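4.2 House rules for hand-held collection 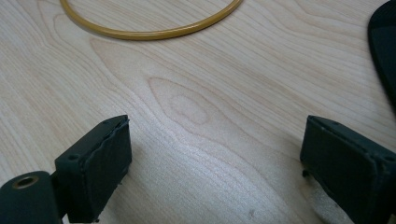
I'll admit we wrote our first rules on the back of a parts list, and it showed. Irina Toma and I wanted something a new operator at the Kumstead bench could read in two minutes, so we kept it short and argued over every line (Zuweira Agyeman argued the most, and she was usually right!).

Rule one is about the pads. Check both of them before each session, and again after every 100 grasps. Look along the top edge first — a lifted rim or a few crumbs of rubber can be enough to change how a thin part sits in the grip. We don't ban worn pads, we just want the wear written down.

Rule two is about the start pose. Fingers open, target ahead of the gap, and no closing until the operator has held still for a moment. In Figure 3 the yellow ring lies flat on the wood beyond the open fingers, and both pads have the slightly uneven edges we ask people to log.

Glare gave us more trouble than I expected. The Totlow draft asks for a matte surface everywhere, but plenty of real tables shine, so our rule is to note the bright patch and carry on.

Figure 3. Open fingers over a light wooden tabletop, with a thin yellow ring ahead of them and glare beside the right finger.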